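Karaki Hall Makers' Group
Minutes of the fit-out meeting, 2020-11-20
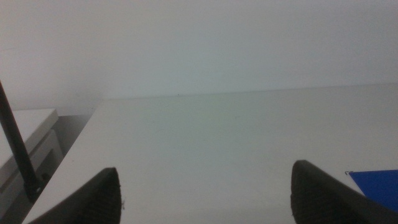 The secretary asked whether the white tops were staying white, as two members had written in hoping for a darker colour in the craft room. After a cheerful ten minutes we agreed to keep them. White shows up dropped pins and beads beautifully, it goes with the walls, and we have all got rather fond of it!

1. Minutes of the last meeting
Agreed, with one correction: the shelving quote from Gernemen was 1,159 pounds including fitting, not before it.

2. Tables
Lovely progress to report. The pale matt finish has gone down very well with the paper-cutting and bookbinding people, who say there is no glare from it at all. The wide, flat surface means a full sheet of lining paper can be rolled out and worked on in one go — something we have wanted ever since the old trestles began to sag.

The chair asked for the joint between table and wall to go on the cleaning list, as crumbs and snippets like to settle there. A soft brush is best. Please no scouring pads or bleach on the tops. Cutting mats must be used for all knife work, and there are 7 of them in the tall cupboard (bring them back flat, please, they curl).

ACTION: secretary to add the wall joint to the list and put up a note about mats.

3. Walls
Long and lively discussion. One side would like hooks, a pegboard and a pin rail over the tables. The other side loves the plain wall and pointed out how good it is as a background when people photograph finished work for the sale page. Settled as follows: the wall behind the tables stays plain until June, and the pegboard goes by the door. Everyone seemed happy with that, and a sketch for the pegboard is already going round.

4. Lighting
Edent have offered to come back and look at the switch by the sink. The soft, even light was praised by several members, the embroiderers most of all. Lamps for evening sessions put off to next time.

5. Money
Spent on the room so far: 2,248 pounds. Left in the fit-out fund: 614 pounds. The Lutik stools would cost up to half of that, and the meeting was very keen to try one before ordering the set.

ACTION: chair to ask Lutik for a stool on loan.

6. Any other business
Could whoever has the long steel ruler please return it. The glue pots need new lids. A taster morning for beginners was suggested and warmly backed — paper stars to start with, then simple folded books if there is time.

Next meeting: same room, date to be sent round by email. Bring your own mug.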